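Govutdale Workshop Gallery: Setting Up the Two-Arm Cell

Posted Aug 30, 2024 by Elaine Arruda

People keep asking how the two-arm cell is coming along, so this page is the answer for now. I should say up front that I was against buying it. The brochure promised sorting of mixed small parts "out of the crate," and I have worked with enough machines to know what comes out of a crate: a machine, a bag of screws and a manual for a slightly different model.

Cleiton Cordeiro did most of the setup and Soledad Navarrete wrote the test routine. I mostly stood there and asked what would happen if. The log stands at 2,069 pick attempts. I won't give a success rate, as we changed the grippers' closing force partway through and the numbers before and after don't belong in one pile.

A few notes on how it is set up at present.

Cables. The factory routing looked tidy and snagged whenever a wrist went past a half turn. Cleiton took the clips off and gave the cables slack. Now they hang where they like, and I expect we will be arguing about this again in September.

Straps. Hook-and-loop, checked before every session. Blažena Kollár wanted proper brackets and I agree with her, but the brackets from Trarnano came with the wrong hole spacing and went back.

Floor. We work on a mat over the tile. Bare tile threw glare into the camera, and small parts skated off when a finger touched them. The mat fixed the second problem. On the first, Soledad says it's solved and I say wait for a sunny afternoon.

Grippers. Finger faces get wiped with a dry cloth at the start of the day and the closing force is set to 80 on the controller's own scale, whatever that scale is. The manual from Wirnow does not say. Osvaldo Barros called them and was told it is "relative."

Test parts. Toy construction pieces. They are cheap, they come in awkward shapes, and losing one under a cabinet costs us nothing. The real fasteners stay in the drawer until I've seen seven clean sessions in a row. The best run so far is 2.
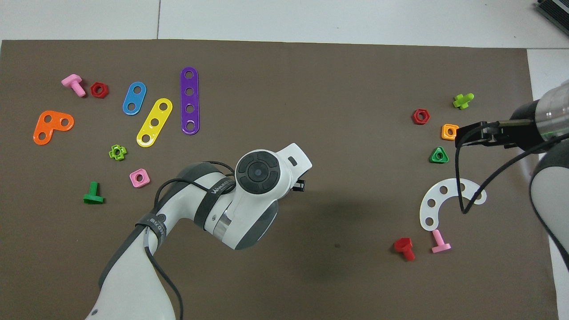 Both arms over the mat, with the right-hand gripper's jaws over an orange square nut. Bolts, nuts and strips to all sides.

The square nuts are the ones to watch. A strip gives the fingers a long edge to find, while a nut lying flat gives them very little, and the routine still treats the two alike. Soledad is splitting it into separate approaches. Batista has offered to lend us softer finger pads to try – I said yes, provided they come with a data sheet.

More pictures when the wrist calibration has been redone. Corrections to Elaine, please, and not by way of Osvaldo.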